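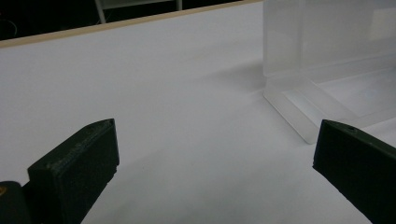
Wandero 과제 중간 보고
받는 곳: Vemelley 재단 지원사업 담당자님께
보내는 곳: Plasier 작업실
2021-04-22

안녕하세요. 지난번 보고서가 너무 딱딱해서 읽기 힘들었다고 하셔서, 이번에는 말하듯이 편하게 써 봅니다. 표랑 지출 내역은 별첨으로 따로 보냈으니 여기서는 일이 어떻게 굴러가고 있는지만 적을게요.

제일 궁금해하시는 것부터요. "그래서 기계가 집안일을 할 수 있느냐"고 물으셨죠. 제 대답은 아직 "어떤 일은, 어떤 날은"입니다. 신청서에 적었던 다섯 가지 일 가운데 수건 개기와 컵 옮기기는 남한테 보여 줘도 부끄럽지 않은 수준이 됐고요, 서랍 정리는 들쭉날쭉해요. 작은 물건을 통에 나눠 담는 일과 뚜껑 달린 용기를 다루는 일은 아직 갈 길이 멉니다. 신청서 쓸 때는 용기 쪽이 제일 쉬울 줄 알고 일정 맨 앞에 넣었는데, 그건 제 판단 착오였어요. 일정표는 고쳐서 별첨에 넣었습니다.

그동안 모은 시연

지난 6개월 동안 쓸 만한 시연을 2,003건 모았습니다. 버린 건 빼고 센 숫자예요. 버린 것들은 대부분 중간에 케이블이 걸렸거나, 물건이 화면 밖으로 굴러가 버린 경우입니다.

모으는 방식은 신청서 그대로예요. 사람이 그리퍼를 양손에 하나씩 쥐고 직접 일을 해 보이면, 그 움직임을 기록해서 나중에 로봇 팔이 배우게 합니다. 막상 해 보면 꽤 답답해요! 평소에 손가락 열 개로 하던 일을 집게 두 개로 하려니, 처음 오신 분들은 병뚜껑 하나 앞에서 한참을 씨름하시더라고요. 그런데 며칠 하고 나면 다들 자기만의 요령이 생깁니다. 한쪽으로 눌러 놓고 다른 쪽으로 살짝 민다든지, 물건을 상 가장자리까지 끌고 가서 집는다든지요. 저는 이 요령들이 이번 과제에서 제일 값진 부분이라고 생각해서, 시연마다 짧은 메모를 같이 남기고 있어요.

작업 시간은 하루 최대 6시간으로 묶어 뒀습니다. 그리퍼가 보기보다 손목에 부담이 가거든요. 오후 늦게 찍은 시연은 움직임이 눈에 띄게 거칠어져서, 요즘은 어려운 일을 오전에 몰아서 하고 오후에는 수건 같은 걸 합니다.

투명한 물건 이야기

이번 분기에 시간을 제일 많이 잡아먹은 건 투명 플라스틱 용기였어요. 흰 상판 위에 올려놓으면 사람 눈에도 테두리가 슬쩍 묻히는데, 카메라한테는 더 어려운 모양입니다. 반사된 빛을 모서리로 착각하거나, 바닥이 비쳐 보이니까 용기가 아예 없는 것처럼 지나쳐 버려요. 학습된 모델을 팔에 얹어 돌려 보면 용기 바로 옆 허공을 아주 자신 있게 집습니다. 처음 봤을 때는 좀 웃었는데, 같은 걸 일주일 보니까 웃음이 안 나오더라고요.

거기다 손끝만 한 작은 물건까지 같이 다루려면 문제가 겹칩니다. 집게 끝이 물건을 가려 버려서, 손에 쥔 쪽 카메라로는 안 보이고 위쪽 카메라로는 너무 작아요. 그래서 두 시점을 같이 쓰는 쪽으로 방향을 잡았고, 용기와 작은 물건이 한 상에 놓인 시연을 따로 늘리는 중입니다. 조명을 옮겨 보는 실험도 했는데 효과는 글쎄요, 저는 반반으로 봅니다.
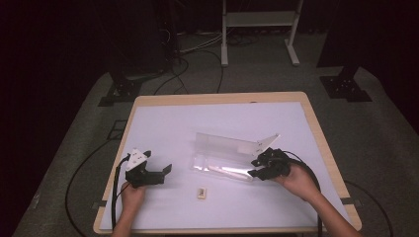 매장 쪽은 어떤가

Betancur 매장에서 맡겨 주신 일도 짧게 적을게요. 거기서 바라는 건 반품된 소품을 포장 용기에 다시 넣는 작업이에요. 점원분들 말씀으로는 하나하나는 별것 아닌데 쌓이면 저녁 시간이 통째로 날아간다고 합니다. 그래서 저희도 욕심이 나긴 하는데, 지금 상태로 매장에 들여놓을 수는 없어요. 속도가 사람보다 한참 느리고, 한 번 놓치면 스스로 다시 집는 걸 잘 못 합니다. 떨어진 물건을 사람이 주워 줘야 한다면 점원분들 일이 오히려 늘어나는 셈이라서요.

다만 물건 종류를 좁히면 이야기가 좀 달라집니다. 불투명한 상자에 크기가 비슷한 물건만 넣는 조건으로는 작업실에서 제법 잘 돌아가요. 매장에도 이렇게 말씀드렸고, 우선 그 범위에서 시험해 보자는 답을 받았습니다. 날짜는 매장 재고 정리가 끝나야 정해질 것 같아요.

아쉬웠던 점

바닥 케이블 정리가 계속 골칫거리예요. 그리퍼마다 선이 달려 있다 보니 팔을 크게 돌리는 동작에서는 사람이 무의식중에 몸을 사리게 되고, 그 버릇이 기록에 그대로 남습니다. 무선으로 바꾸는 견적도 받아 봤는데 이번 예산으로는 무리였고요. 대신 선이 몸 바깥쪽으로 빠지게 길을 잡아 줬더니 한결 나아졌습니다.

그리고 메모 정리가 밀렸어요. 이건 순전히 제 탓입니다. 시연은 쌓이는데 메모는 사람마다 쓰는 말이 달라서("살짝 민다"와 "톡 친다"가 같은 동작이더라고요), 용어를 맞추는 데 생각보다 손이 많이 갑니다. 다음 보고 전까지는 다 따라잡겠습니다.

앞으로 할 일

여름까지는 용기와 작은 물건 쪽에 집중하고, 8월에 담당자님 모시고 작업실에서 시연을 한번 하고 싶어요. 잘되는 것만 골라 보여 드릴 생각은 없고, 용기 작업도 그때 되는 만큼 그대로 돌려 보겠습니다. 오시는 김에 그리퍼도 직접 쥐어 보시면 좋겠어요. 보고서 몇 장보다 그게 훨씬 빨리 와닿으실 거예요!

부탁드릴 것도 하나 있습니다. 장비비 항목에 남은 금액을 시연 인건비로 돌려 써도 될지 확인 부탁드려요. 변경 신청서 초안은 별첨 맨 뒤에 넣어 뒀습니다. 답을 주시면 거기에 맞춰 다음 달 작업 인원을 정하겠습니다.

Plasier 작업실 Wandero 과제 담당 드림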